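Keep the Boring Runs

Every group that collects examples for a learning system ends up throwing a lot of them away. I think most groups throw away the wrong ones.
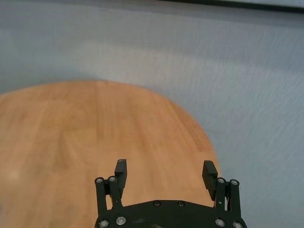
The first cut is nearly always the same. Someone sorts the recordings by whether an object was picked up, and the ones with no object go in the trash. Last May we did this at Wumstead. Out of 1,450 recordings we dropped 181, mostly stretches where the gripper hung open over a bare table and nothing got moved. The set looked cleaner afterward, and everybody was pleased with it.

Then Ningsih Nasution ran the trained arm with nothing set out for it. It reached down and closed its fingers on the wood grain. It did this over and over. Every example we had given it contained something to grab, so it grabbed.

Hussam Abou Jaoude argued at the time that this was a job for a separate check - a bit of code that looks for an object first and holds the arm still if there isn't one. That's a fair position and plenty of people share it. My trouble with it is that the check has to learn what an empty table looks like too, and it has to learn it from somewhere. You still need the recordings.

You also need them from the places where things get awkward. The rim of a round table is one. A wrist camera sees tabletop on one side and floor on the other, and a square table won't teach the system about that curve. Operators avoid the rim because they don't want a bad run on their sheet. If you pay or praise people by the successful pickup, you'll get 500 pickups from the middle of the table and very little else.

We put the 181 back. I also asked for 40 more with an open gripper and no object, and Charito Villanueva recorded them in one afternoon. It was dull work and she said so. I'd still put that afternoon on the schedule for any new setup, before the first object comes out of the box.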